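From: Catalina Toledo
To: Clidberg builders list
Subject: Re: gripper pads, round two

Uriel Yáñez wrote:
> Did the new pads go on OK? Mine let go of anything soft,
> and I've been through two kinds of foam already.
> What are you testing on?

Hi Uriel,

Yes, they're on! I went with the dark blue stuff Hipólito had left over and trimmed a pair for the jaws (messy job, do it over newspaper). My test item is a bow made of thin red ribbon, which is floppy and frays if you look at it wrong, so I figured it would show up a bad grip fast.

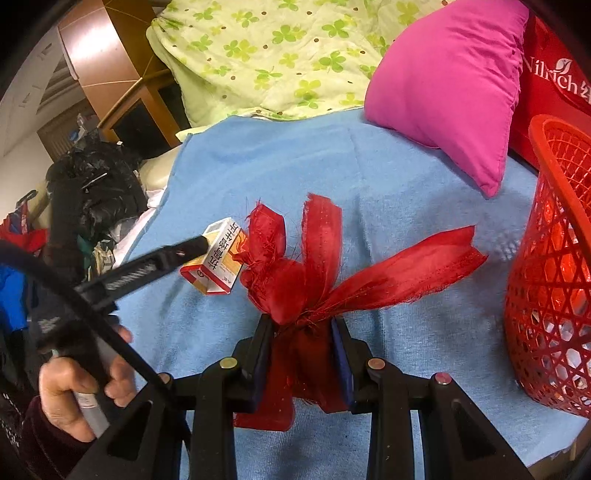 New pads on the ribbon bow, blanket underneath.

I want to do 100 pickups with these before I touch the linkage again. If you're still on foam, try closing on the knot first and leave the tails for later.

Question for anyone: how are you routing the cable? Mine runs across the left linkage and I don't love it there. Ulises, didn't you print a clip for that in February? Could you send me the file?

Catalina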